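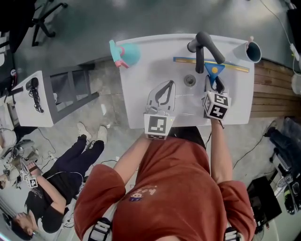 4.2 Operating rules for handheld collection

The rules in this section apply to all sessions in which an operator performs a task with a pair of handheld grippers. They were drafted at the Irnix site and revised in March after a trial period at Manzano, where two stations were run side by side. A session that departs from any rule marked "required" is kept, but it is excluded from the training split.

Marker visibility (required). The printed faces of each marker cube must be clean, flat and free of tape. The operator holds the grippers so that at least one face of each cube stays in view of the head camera during approach and release. Short losses of view during contact are accepted. A loss longer than 26 consecutive images ends the episode.

Station layout (required). Each station has one counter and one operator. Objects are placed before recording begins and may lie flat, tipped over or overlapping, as long as the starting layout is entered in the session sheet. Objects that extend past the edge of the counter are allowed only if the task calls for them. Figure 3 shows two-gripper work at a mock sink with a faucet, a ruler-like strip, a triangular piece and a tipped cup.

Floor and cables (required). Power strips are placed outside the standing area. Cables that must cross the floor are run along a wall or covered, and the operator checks the path behind the feet before the first episode. In the first site audit, conducted under the Sunley checklist, cable routing was the most frequent finding.

Shared rooms (recommended). Where stations share a room, neighboring operators should agree on start times. A second set of markers in view does not by itself make an episode invalid, but the cube numbers in use at each station must be different.

Session length (recommended). Operators rest after 900 seconds of recording. Of the 238 sessions reviewed for this paper, 200 met all required rules. The remaining sessions were passed to Trovent for separate labeling and are discussed in Section 5.

Figure 3. Handheld grippers with marker cubes in use at a mock sink counter.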